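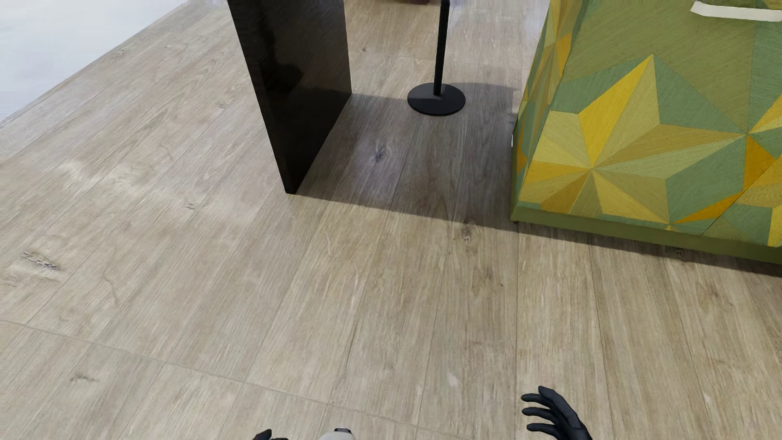 Elaheh Babaei wrote in to ask whether the first maintenance coat could be left until the second winter. It can, provided the floor passes the droplet test in step 3. The earlier edition gave a fixed interval and should be discarded.

5. Maintenance oiling of pale board floors

This section applies to boards finished at the works with Sokar hardwax oil. It does not apply to lacquered boards. If the finish is not known, see section 2 before going further.

5.1 Before you start

Room temperature must be at least 15 degrees and must be held there until the oil has cured. Turn off underfloor heating the evening before. Do not oil a floor that has been washed the same day.

You will need:
Sokar maintenance oil, white or natural
Iyer floor soap, diluted as stated on the bottle
a white pad (never red or green)
lint-free cloths
a metal bucket with a lid, part filled with water

Note: White oil keeps the boards pale. Natural oil will warm the colour over time. The two can be mixed in the same tin but should not be used on adjoining areas of one floor.

5.2 Procedure

1. Vacuum the floor with the brush head, working along the boards.

2. Wash with diluted floor soap and a well-wrung mop. Leave overnight.

3. Put a few drops of clean water on the most worn area. Wait 8 minutes and wipe. If a dark mark remains, the floor needs oil. If there is no mark, stop here and test again in September.

4. Stir the tin to the bottom. White pigment settles quickly.

5. Pour a small amount on to the pad. Work it into two or three boards at a time, along their full length, and finish each board before moving to the next.

6. Wipe off all surplus within 15 minutes. The surface should look even and feel barely greasy.

7. Leave for 29 hours with a window ajar. Light foot traffic in socks is then allowed.

8. Replace rugs and furniture after 8 days.

Caution: Cloths soaked in oil can catch fire without a flame. Put them under water in the lidded bucket as soon as you finish.

Caution: Do not use steam cleaners on oiled boards at any time.

5.3 Coverage

One tin treats a floor of up to 100 square metres. Boards supplied from Grornham before the change of finish take more, and a second tin should be kept to hand.

Questions on this section go to Vasylyna Hrytsenko at the Zallcombe office.

Section revised 2024-11-30.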